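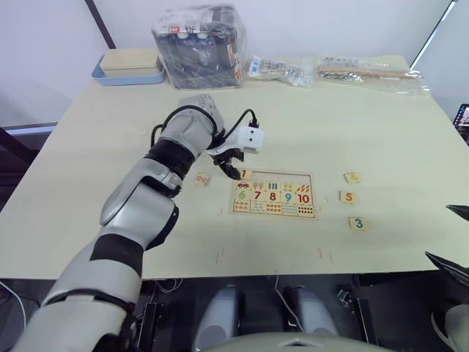 Incidencia 1000: la sirena del parque de bomberos de Wedau no salta con el aviso de incendio
Estado: resuelta
Abierta por: Josefien Wuyts
Asignada a: Delali Sulemana
Prioridad: alta

Josefien Wuyts
¡Hola! En los dos últimos avisos de prueba la central manda el mensaje, los buscas del turno suenan perfectamente, pero la sirena y las luces de cocheras se quedan mudas. La puerta 2 tampoco se abre sola. El receptor es el Jansen de siempre, con la versión 17 del programa. De momento avisamos por megafonía y el turno sale igual de rápido, así que tranquilidad, pero me encantaría dejarlo arreglado esta semana.

Delali Sulemana
¡Gracias por contarlo con tanto detalle, así da gusto! ¿Me puedes mirar si el piloto de relés se enciende cuando entra el aviso? Y pásame el registro de Ernurar de la última prueba, por favor.

Josefien Wuyts
El piloto no se enciende. En el registro sale esto:
AVISO RECIBIDO — incendio vivienda
GRUPO 18 — sin asignar
RELÉ SIRENA — omitido

Delali Sulemana
¡Esa línea del grupo es oro! El aviso llega bien al receptor, pero entra por el grupo 18 y vuestra tabla solo conoce el 17. En Gorkemia cambiaron la numeración de los avisos de vivienda a primeros de septiembre y vuestro parque se quedó con la tabla antigua. Los buscas no pasan por ahí, por eso suenan.
Prueba lo siguiente:
Entra en Ernurar con la clave de mantenimiento.
Abre Salidas y luego Grupos.
Añade el 18 con las mismas salidas que el 17 (sirena, luces, puerta 2). No borres el 17, que los avisos de tráfico siguen llegando por él.
Guarda y reinicia el receptor. Avisa antes a la central, que lo verá desconectado un momento.

Josefien Wuyts
Hecho. ¡Sirena y luces a la primera, qué alegría oírla otra vez! La puerta, en cambio, sigue quieta.

Delali Sulemana
¡Vamos bien! Mira el selector del cuadro de la puerta — tiene que estar en automático.

Josefien Wuyts
Estaba en manual, lo dejaron así al engrasar las guías. Cambiado, prueba repetida con la central y se abre de maravilla. ¡Mil gracias, Delali, qué gusto trabajar así!

Delali Sulemana
¡Genial! Guardo copia de la tabla nueva y reviso los demás parques con receptor Jansen. Cierro la incidencia.

Cerrada: 2018-09-26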